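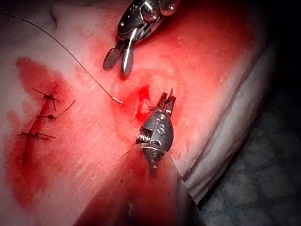
Small open wound in the middle, closed cut on the left.

I started with suturing in November and I keep this blog mostly so I don't forget what I learn. Today I want to write about the thread, because the thread gives me more trouble than the needle.

My old habit was to leave it very long. I thought a long thread is a safe thread. Then I spent half of my time looking for the end, and the loops were lying everywhere on the surface. Now I cut it to 14 centimeters before I begin. For one short cut it is enough.

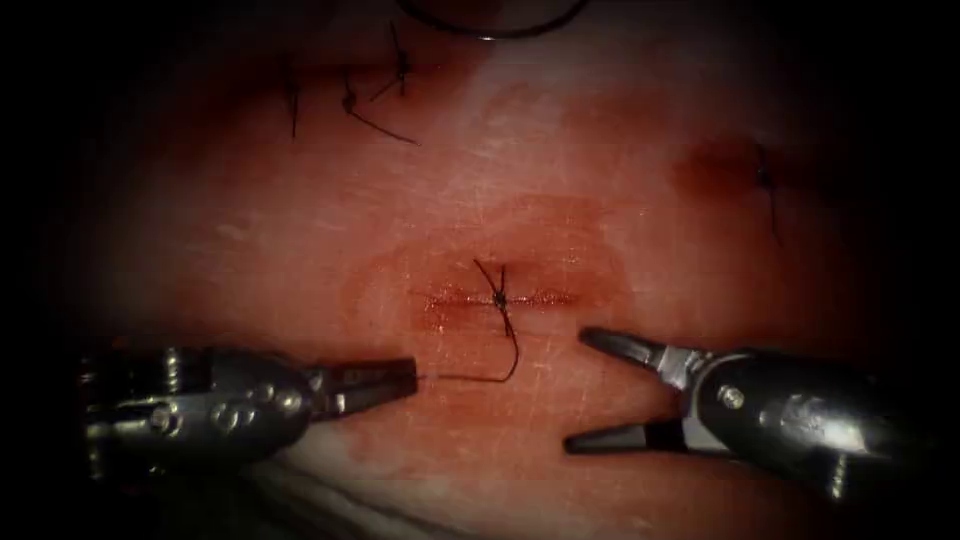 One knot in the middle of the cut, tail still long.

The knot I do slowly. I bring the edges together only until they touch and I stop there – if I pull more, the skin makes a small hill and the next stitch has no good place to go. The short ends can stand up a little, I don't mind this.

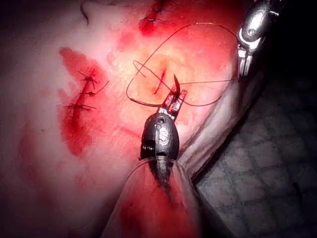

With a curved needle I have one rule from the course in Hornodby: turn it, don't push it. I wrote this on paper and it hangs over my desk. When I am tired I still push, and after 70 stitches in one weekend I was pushing all the time. So I do shorter sessions now, with a tea between them.
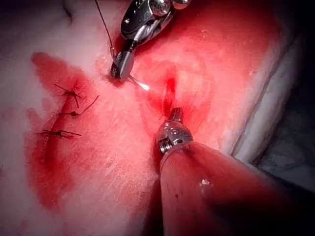 One reader wrote to me under the last post that she also begins at the middle of the cut and then goes to the sides, and that her stitches became more even after this. I will try it on the next pad.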